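Stacking cubes

Stacking cubes are small blocks of equal size, usually in plain colors, that are piled on top of one another as a toy, a game or a test of hand skill. They are also called tower cubes.

Materials and sizes
Most sets are made of wood, foam or plastic. Edges commonly measure up to 40 mm, and sets for infants are larger. Sharp corners are often rounded slightly. School sets may hold 100 cubes or more, sold in a tub or a cloth bag.

Stability
A tower stands as long as the combined center of mass of the upper cubes stays over the face that supports them. Small offsets add up with height, so a tower of three is forgiving and a tall one is not. Rough faces slip less than polished ones.

Play and rules
In the simplest form, players take turns adding a cube until the tower falls. In the Sotcombe variant, played by 2 people, the tower must be built inside a marked square, and a cube that lands outside it is lost. Some rules also fix the order of colors.

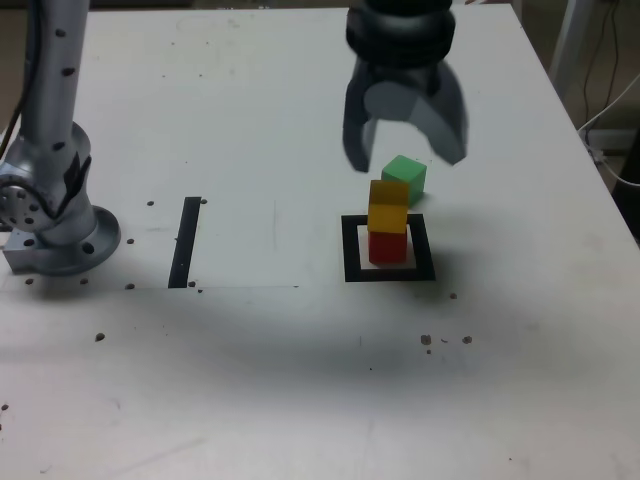

Red and yellow cubes stacked inside a black square, with a green cube just above.

See also: Toy block, Nesting cups, Balance game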